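How to Wrap Your Hands for Bag Work

Quick version, class starts soon and I get asked this every single week. You need 2 wraps, the long stretchy kind. The short ones run out before you get to the knuckles, skip them.

Before you start
Rings off. Trim your nails. Roll the wraps up tight with the thumb loop on the inside so the loop is on the outside... sorry, other way. Velcro goes in the middle of the roll, loop ends up on the outside. There.

Step 1. Thumb and wrist
Loop over the thumb, wrap goes across the BACK of the hand first. Fingers spread wide. Three times around the wrist, flat, no twists. Snug but you should still be able to bend it a bit.

Step 2. Knuckles
Up across the back of the hand, three times around the knuckles. Keep the fingers spread or it'll be way too tight when you make a fist. Most beginners at Griltside get this part wrong and then tell me there hands went numb.

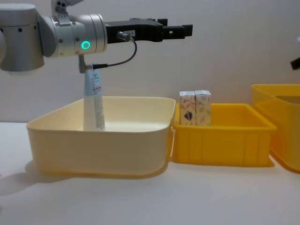 Step 3. Between the fingers
From the wrist, up between pinky and ring finger, back down to the wrist. Same again for the next gap, then the next. Make an X on the back of the hand each time. Fiddly. Takes a week or two to get used to.

Step 4. Lock the thumb
Once around the thumb, back over the hand, then once around the other way. Don't pull hard here.

Step 5. Use up what's left
Extra goes on the knuckles if you hit heavy, on the wrist if it's been sore. Finish at the wrist, velcro down.

Check it
Make a fist. Should feel firm across the knuckles. Open your hand, should feel looser. Finger tips going purple or tingling = take it off and start over. Wrap sliding around already = same thing.

Omid Mirzaei does his with an extra pad folded over the knuckles before step 2. Fine if your gloves have room, mine dont.

Wash them. Mesh bag, cold water, hang dry. Do not leave them in your gloves over the weekend, please.

Gloves on next. Separate page for that, coming when I get a minute.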